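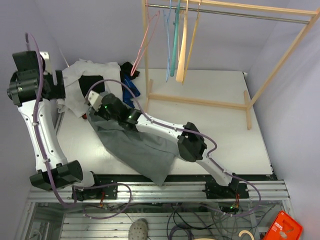 From the heap to the rail: hanging shirts and other small garments

Notes by Shewit Sisay. Section: Laundry and clothes care.

These notes cover the stage between the washing basket and the wardrobe: sorting a mixed heap on a table, putting shirts on hangers and loading a freestanding rack. Washing temperatures and ironing have their own pages. The method assumes a clear table at waist height, a rack within reach and hangers of one type.

Table and surface

A smooth, pale surface is best. Lint, loose threads and dropped buttons show up on it, and a shirt can be pulled flat without catching. Bare softwood snags fine knits and should be covered with a cotton sheet. Wipe the table before starting, including the near edge, where sleeves and tails hang over and collect whatever is there.

Put the heap in a far corner, on the side away from the rack. The middle of the table is for the garment in hand and nothing else. If the heap creeps forward, push it back.

Working height matters more than working area. With arms relaxed, the palms should rest on the surface without any bend at the waist. Raise a low table on blocks or move to the kitchen worktop.

Sorting the heap

Pull garments out one at a time, from the top, holding them by a seam. Pulling by the cuff or hem from the bottom of the heap stretches knits and turns sleeves inside out. Put each garment into one of the following groups:

Woven shirts and blouses – hanger.
T-shirts and light jersey – hanger or folded, according to space.
Heavy knits – folded, always.
Trousers – clip hanger, hung from the hem, or folded over a bar.
Small items – left in the corner until last.

Dark and light garments can share a table if they are dry. Damp dark cotton should not lie on damp white cotton, even for a few minutes. Keep black garments away from pale fleece in any condition.

Anything with a missing button, an open seam or a stain goes on the back of a chair. It does not go on the rack. A garment that reaches the rail is treated as finished by everyone else in the house and the repair will not be done.

Choosing hangers

Plain plastic hangers are adequate for shirts up to medium weight. The shoulder width should stop 2 cm short of the shirt's shoulder seam on each side. A hanger that runs past the seam pushes a point into the top of the sleeve, and that point sets hard as the cloth dries. Children's hangers are often used for adult shirts to save space on the rail. They let the shoulders droop and the collar spread.

Wire hangers mark damp cloth. They can be used for dry garments going to the cleaner's.

Wooden hangers are suitable for jackets and coats. Unvarnished ones can stain wet white cotton.

I use the Brorar moulded type for shirts. It has no metal parts, and the hook is fixed, so it always faces the same way. A turning hook is easier to load on a wall peg but slower on a rail. The Erninus hanger has small notches for straps and is the better choice for vests and dresses. Buy one type in quantity. Mixed hangers hang at different heights and tangle at the shoulders.

A bright colour is useful. A yellow or orange hanger is found at once under a grey shirt, where a grey or clear one is not.

Hanging a button-up shirt: flat method

The flat method is slower than threading the hanger in mid-air, and gives a better result with creased or damp cloth. It is also easier for anyone with weak grip or sore shoulders.

Step 1. Drop the shirt in the middle of the table, find the collar and turn the shirt so that the collar points away from you. Leave the creases alone at this stage.

Step 2. Undo the top buttons if they are fastened. Two are enough for most shirts. A slim fit may need all of them undone.

Step 3. Lay the shirt on its back with the button side up. Pull the tails towards you until the button band runs straight up and down the table.

Step 4. Bring the sleeves out from under the body. One may hang over the near edge for now.

Step 5. Place the hanger on top of the shirt near the collar before opening the neck. Laying it there first shows whether the width is right and keeps it within reach while both hands are on the cloth.

Step 6. Hold the upper edge of the shirt down with one hand. With the other, pinch a fold of the front a short way in from the side and lift it clear of the back panel. The pinch should take the front layer only. If the two layers come up together, let go and try again with the fold nearer the button band.
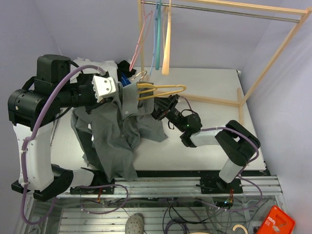 Grey button-up shirt, still creased, with a yellow hanger on top of it.

Step 7. Turn the hanger so that the hook points towards the collar and slide one shoulder of it under the lifted front, as far as the sleeve seam. Put the front down.

Step 8. Lift the other front in the same way and feed in the second shoulder. On an open shirt this takes no force. If the cloth is tight, another button needs undoing.

Step 9. Bring the hook out through the neck opening and check that it stands at the centre of the collar. A hook off to one side means the hanger has not reached the seam on the opposite shoulder.

Step 10. Fasten the top button and the third. Lift the shirt by the hook, let the sleeves fall and give it one short downward shake.

Step 11. Smooth the button band between finger and thumb from the top. Pull the cuffs once, lightly. Turn the collar down and run a finger under it at the back.

With practice the full sequence takes around 3 minutes for a badly creased shirt, and well under one for a shirt that came out of the machine promptly. I timed neither with great care.

Common faults

Shoulder points. Hanger too wide, or pushed past the seam. Dampen the mark with a sprayer, move the hanger in and leave overnight.

Twisted body. The side seams do not hang straight. This is often a cutting fault in the shirt and cannot be corrected on the table. Check by laying the shirt flat and matching the side seams. If they match and the body still twists, the front was buttoned one hole out.

Collar standing up on one side. The top button was left open. On a shirt with a worn buttonhole, fasten the second as well.

Creases across the back. The shirt was hung with the back panel folded under. Take it off and start from step 3.

Sleeve inside out. Correct this before the hanger goes in. Reach down the sleeve from the shoulder, take the cuff and draw it back through.

Shirt slides off the hanger. The plastic is too smooth for the cloth. A rubber band wound round each end of the hanger will hold viscose and silk. Rubber marks white silk, so use a strip of cotton tape there.

Loading the rack

A light wooden rack is sufficient for one household wash. Set it on the far side of the working area, on the side of the hand that carries the hook. The garment then travels across the body once and does not pass over the heap.

The rail on my Wumard floor rack is 1,138 mm above the floor, which suits children's clothes and folded trousers. Adult shirts touch the base shelf at that height. Measure from collar to tail on the longest shirt, add the depth of the hook and compare before buying. The figure on the packaging may be the height of the top of the frame.

Load from the middle outwards, alternating sides. A light frame with all its weight at one end leans, and the joints loosen within a season. Damp garments need a hand's width between them. Dry ones can touch.

Face all hooks the same way. Point them away from you as you stand at the rack, so that a group of hangers can be lifted off together. Shirt fronts face left in this house, for no better reason than habit.

Heavy items go on last and come off first. A wet towelling robe should not go on a light wooden rack at all.

Wipe the rail monthly with a damp cloth and dry it. Dust on a wooden rail turns to a grey line on the inside of any garment hung directly over it. Check the screws at the same time. Half a turn is usually enough. If a screw turns without tightening, take it out, fill the hole with a sliver of matchstick and wood glue, and refit it when the glue has set.

Small items

What remains in the corner of the table at the end is mostly socks, underwear, handkerchiefs and cloths. Spread these out once, pair what can be paired and fold the cloths in quarters. Odd socks go back into the next wash.

Turn out the pockets of everything on the chair before it goes for mending. Tissues are the usual find.

Timing

I do the household shirts on Wednesday evening, directly after the machine stops. Shirts left in the drum for an hour need nearly twice the smoothing. If they must wait, take them out and lay them loosely over the side of the basket, collars together.

In September and later, when windows stay shut, leave wider gaps on the rack and turn damp shirts round once before bed.

Related notes

Folding heavy knits. Replacing a shirt button with a shank. The Tomić steamer: descaling and storage.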